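The woman who reads your complaint

Fereshteh Mohammadi has spent nine years answering letters from people whose parcels went missing. She would like you to stop writing in capitals.
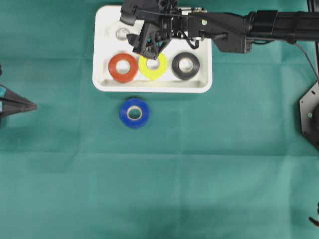 We meet in a café behind the sorting office, at a table she has chosen because it doesn't wobble. She noticed on an earlier visit that the others do, and she told the manager, politely and in writing. "He hasn't replied," she says. "It's been six weeks. I would have been taken into a small room for that."

Mohammadi joined the complaints desk at Hakala, a mail order firm that sells curtains, bath mats and a great many lampshades, on what was meant to be a summer contract. She had wanted to be a translator. In a way, she says, she got her wish. "Somebody writes four pages about a lampshade. I have to find the line where they say what they want. It's usually on page three, in brackets."

What do they want, as a rule? She stirs her tea for a while. "An apology from someone who sounds as if they've read the letter. The money comes second. I've had people send the refund back."

The firm does provide standard paragraphs. There is one for late delivery, one for damage and one, known in the office as the weather paragraph, for everything else. Mohammadi used it once, in her first month, on a man whose curtains had arrived in two different greens. He wrote back to ask what the rain had to do with it. She has typed every reply from scratch since then, and her manager, Aarne Ikonen, has given up mentioning it.

Ikonen joins us for a quarter of an hour, in a coat, with the look of somebody who has left a meeting by pretending to go to another one. He is fond of her and slightly afraid of her. "Our replies are meant to take 10 minutes," he says. "Fereshteh's take as long as they take. Then I look at who writes in a second time, and hers don't." He eats half of her shortbread and goes.

She keeps the best letters, with the names inked out, in a drawer. One is from a woman who had been sent the wrong bath mat and had grown to like it, and wished to complain that she'd now have to repaint. Another is addressed to the lampshade itself. A third says only "Well?" and has a receipt stapled to it. "I admired that one," she says. "I rang him up. He was charming for half an hour and we never did get to the bottom of it."

Abuse is rarer than her friends imagine, and duller. The capitals begin in the second paragraph and are generally over by the fourth. What bothers her more is the customer who starts by apologising for bothering her. "They've paid for a thing and it's broken and they're sorry. I want to shake them. I write those people very long letters."

Does she complain much herself? She looks at me as though I'd asked a dentist whether he brushed. Three letters a year, she says, never more, or you get a name for it. The council has had two, both about the same bench. The last one went to the makers of a kettle that whistled after it had been switched off. They sent a new kettle and a paragraph she recognised at once.

"It was the weather one," she says. "Word for word. I don't know who wrote it first. I think it just goes round."

She is taking September off to visit her sister, and has been told that her letters will be shared out among the others while she's away. She has left notes. As we get up she stops by the counter, where the manager is doing something to the till, and asks whether he has had a chance to think about the tables.

He says he'll look into it. She writes that down.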